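Computer refurbishment

Computer refurbishment is the inspection, repair and resale or reuse of desktop and portable computers that have been withdrawn from service. It differs from recycling, in which equipment is broken down for its materials.

Process

Incoming machines are logged by serial number and checked for physical damage. Storage devices are wiped or removed before any other work begins. The case is then opened, dust is cleared with low-pressure air, and the power supply is tested under load. Memory is tested separately, usually overnight. 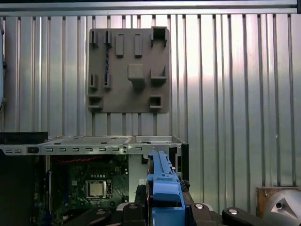 Faulty parts are replaced with tested parts from other machines of the same family. Thermal paste between the processor and its cooler is renewed whenever the cooler has been lifted. Static discharge is controlled by bonding the bench and the worker to a common earth point.

Grading

Most workshops grade finished units by appearance and function. Under the Brorkska scale, grade A units show no visible marks, grade B units have light scratches, and grade C units have dents or missing trim but pass all tests. 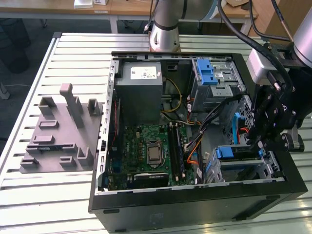
Units failing the final test are kept for parts for up to one year.

Regional practice

In Sulundale, refurbishment is carried out mainly by Staltateck, which took over the older Voß workshop. It received 3,632 desktop computers in its first full year, of which 607 were stripped for parts and 199 were sent for recycling. Sales to schools are limited to 400 units per order.

See also

Electronic waste
Data erasure
Spare parts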